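Chapter 4
Living with Permissions

Before you start: you will need a phone or tablet you are allowed to fiddle with, a notebook, and a spare evening. A shared or work device won't do for the exercises, as you may find half the settings are greyed out.

I put off learning how permissions worked for far longer than I should have. I'd been writing small apps for a good while by then, and my method was simple: if something didn't work, I added another permission to the list until it did. My first proper app, a bus timetable called Rurine, asked for your location, your contacts, your microphone and the right to read your text messages. It used one of those. (It was the location, in case you were wondering!)

A reader of the timetable wrote to ask why a bus app needed to listen to her. I had no answer at all. I spent the whole of the next Tuesday pulling permissions out one at a time and finding out what broke, and that long, grumpy day is more or less where this chapter comes from.

So what is a permission? Think of each app on your phone as living in its own locked room. It can do what it likes in there - keep files, draw on its walls, remember your high score - but the moment it wants something from outside, it has to ask. The camera is outside. So are your photos, your contacts, and the little radio that talks to your headphones. The operating system sits in the corridor with the keys, and a permission is the app's standing request for one of them.

Some keys are handed over without any fuss. An app that wants to use the internet, or make the phone buzz, usually gets its way when you install it and you never see a question. Others are guarded more closely, and for these the system stops everything and puts a box on the screen. We'll call the first kind quiet permissions and the second kind asked permissions. You'll meet other names for them in the official guides, and we'll get to those in the second half of the chapter, but these two will do for now.

Both kinds start life in the same place. Every app carries a list of what it might want, written by its developer and packed up with the rest of the code. If a permission isn't on the list, the app can't ask for it later, however nicely. If it is on the list, that still doesn't mean the app has it. I mixed these two ideas up for ages and so does nearly everyone I've taught, so do read this paragraph again if it slid past you.

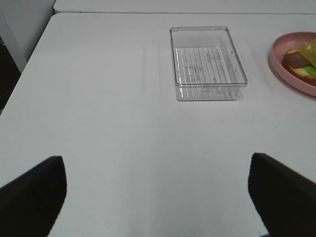 Fig. 4.1 A tabletop with a clear plastic tray and a toy sandwich on a pink plate.

Now for the part that catches people out, which is time. Older systems asked for everything in one go, at the moment of installing. You got a long list, you pressed the button at the bottom, and that was that. I once sat down with 15 students and asked them to read the whole list for a note-taking app called Tander before they pressed anything. Four of them did. The rest had it installed and open while I was still talking, and I can't say I'd have behaved any better at their age.

Newer systems ask at the moment of use. You tap the camera button and only then does the box appear. You can say yes, say no, or on many phones say yes just this once. You can also change your mind later in the settings, and this is where your code needs some manners. An app that had the microphone yesterday may not have it today, and it has to check each time it wants to record. If the answer is no, it should carry on as best it can. Crashing is rude. Asking again every time the screen wakes up is worse.

The app we'll be building with in this chapter is called Hoteo, a small voice diary. It records clips of up to 40 seconds, saves them in its own room, and pins a place to each one if you let it. I chose it as it needs one asked permission to be any use at all (the microphone) and one it can happily live without (location). Most of the design questions you'll run into fall somewhere between those two.

We'll also be borrowing a tool called Jang, which keeps a log each time an app asks for a key. Switch it on, use your phone as normal, and read the log after supper. The first time I tried it I had more than 100 lines from a single afternoon, mostly from a weather app I'd forgotten I owned. I deleted it - the weather app, I mean - and have looked out of the window ever since.

Try this first

Open the settings on your own device and find the page that sorts apps by permission. Pick the microphone. Write down every app that is allowed to use it, and next to each one write what you think it's for. Put a question mark where you can't think of a reason. Leave everything switched on for now and keep the page safe, as we'll need it again in section 4.3.

4.1 The list inside the app

Let's begin with the list itself. Open the Hoteo project and look for the short file at the top level, the one you were told to ignore in Chapter 2. It's time to stop ignoring it.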